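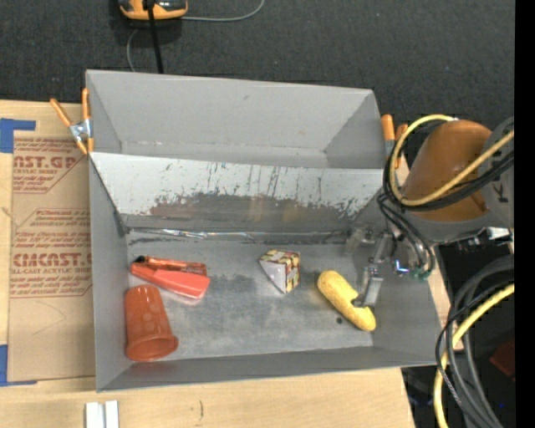

Gray metal bin, two compartments. The paint on the divider is quite worn.

1/ February 15, 2022. This week I am cleaning with vinegar and baking soda only, no sprays from the store. I will write here what works in my apartment in Cumbridge and what does not.

2/ Please do not mix the two in one bottle. I did this for years. It makes many bubbles and after that you have mostly salty water. Use the soda first, rub, wipe, and then the vinegar.

3/ My kettle had a lot of white scale. I used 500 ml of water with 50 ml of vinegar and left it for 30 minutes. Half of it came off. I repeated it with more vinegar and then it was fine.

4/ Do not put vinegar on marble or other natural stone. My neighbor Gidey has a dull ring on her windowsill from it and she is still angry with me.

5/ Mulugeta Abdella asked about the smell. With the window open it was gone in 20 minutes. In the bathroom I have no window, so there it stayed until the evening.

6/ For the oven door I made a thick paste of soda and a little water. Overnight, then a wet cloth, then another wet cloth, because the white powder stays in the corners.

7/ I did not like it for the mirror. It left lines. Maybe my cloth was too old, I will try again with a new one on the weekend.

8/ Tomorrow the shower curtain. If you have washed yours in the machine, please tell me which temperature.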